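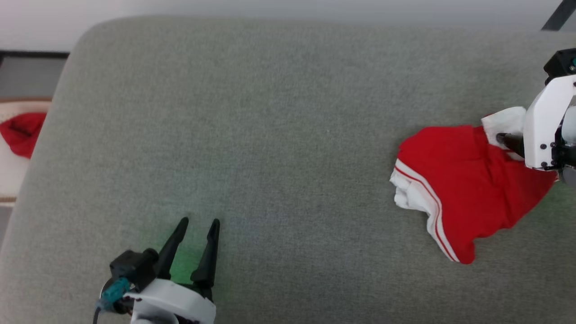 Caption: A two-armed robot at work on a red garment with white trim.

LOTTHORPE, March – Wevach has published a buying guide for laundries that want a folding robot and would also like to stay solvent.

Planning Before Purchase runs to 36 pages, most of them concerned with money. It asks buyers to budget for grippers, training, floor space and the hours when the machine is waiting for someone to find the manual.

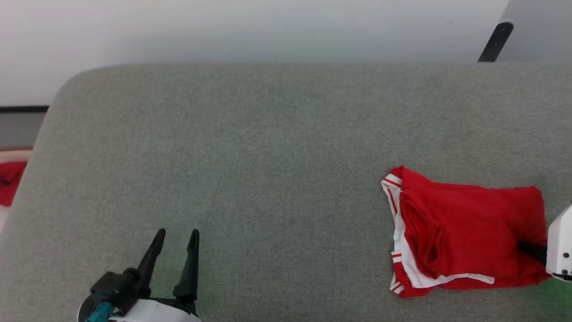

"People arrive with a price for the arms and a blank where everything else should be," said Guangming Tian, who wrote the guide. "The blank is usually the bigger number."

The advice draws on talks with 20 laundries, among them Gristlow, where Amnuay Meesuk runs the folding room. Gristlow has put off its order until the next budget year.

"We had set aside 40 minutes for the planning meeting," said Meesuk. "We've now had four meetings and a spreadsheet."
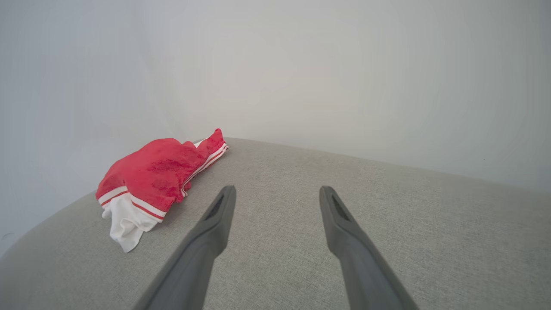
A costing sheet is included, with a line for spare fingers and another marked "other", which Wevach suggests filling in generously. The first 300 printed copies are free to laundries.

Related
Agbenyega opens parts store in Lotthorpe
Lease or buy? Notes for small laundries

Contact: Wevach press office, Lotthorpe | © Wevach | Back to top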